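October, late evening

Still reading the Clulance brochure, and I believe it less each time. They say their sleep plan has helped 1,243 people "reset" in 11 nights. Helped how? By whose measure? The only graph has no scale on one side, and the testimonials all sound like the same tired person.
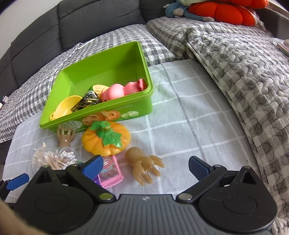
I did the first three nights anyway. No screens after nine, a glass of warm water, ten minutes of slow breathing. I woke at four each time — same as always. The app scored me 879 and called it excellent. Out of what, it won't say.
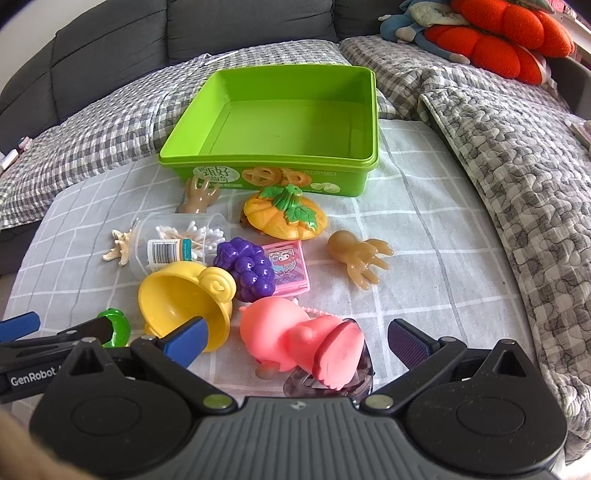 Tomorrow the plan wants a "sleep inventory," meaning I write down everything in the room that might be keeping me up. I can guess where that leads: to the Hendatix mattress topper they push on every other page. I suppose I'll have to list a gray blanket with a white grid, an empty green box and a pink pig. None of them has ever woken me at four. I'll give it until night six, then I want my money back.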